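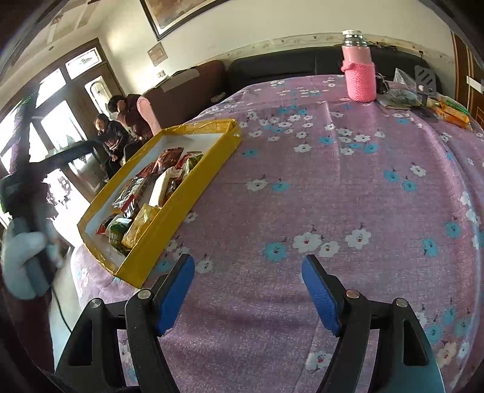
Figure 6.1 Fingers spread wide over a flowered tablecloth. The tray of snacks is to the left.

Chapter 6
Comparing Grippers Fairly

Pick up a wrapped sweet from the nearest bowl. You probably did it without looking for long, and you certainly didn't work out how hard to squeeze. Now try it with two stiff fingers that can only open and close, and you'll see why this chapter is one of our favourites! Small packets slide and crumple, and they hide under each other. They are wonderful test objects, and they cost very little.

In Chapter 5 we looked at how a gripper is built. Here we put one gripper against another and ask which does the job better, and (much harder) how we would know. We begin with hand-held grippers, where a person supplies the arm and we can give all our attention to the fingers.

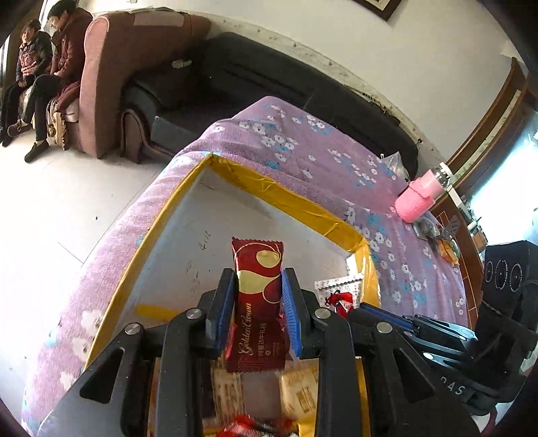 Figure 6.2 A dark red packet held upright between ribbed blue pads. A second gripper reaches in from the right.

Look at where the pads meet the packet in Figure 6.2. They press on its two side edges, so the printed face stays clear. Would you have chosen that grip, or gone for the flat faces? Keep your answer, as we come back to it in Section 6.3.

The main worked case is the Tukbridge trial, in which Antonina Stasiv and Hnat Romaniuk compared 2 sets of finger pads, the Rollik and the Kustudix, over 2,181 picks. They logged 617 slips, and 114 of those came from a single kind of packet. What should we do with a packet like that? Romaniuk wanted to drop it from the results and Stasiv wanted to buy more of them. Both had good arguments, and you'll get to read them in full.

Before you start, you should be able to:
read a simple table of results
explain friction in your own words
sketch a two-finger gripper and label the pads

Words to look out for: aperture, contact area, pinch grip, slip, trial.

6.1 What counts as a pick?

Let's say a pick begins when the fingers start to close on an object. When does it end? Stasiv's first rule was that the object must be held clear of everything else for a slow count of five.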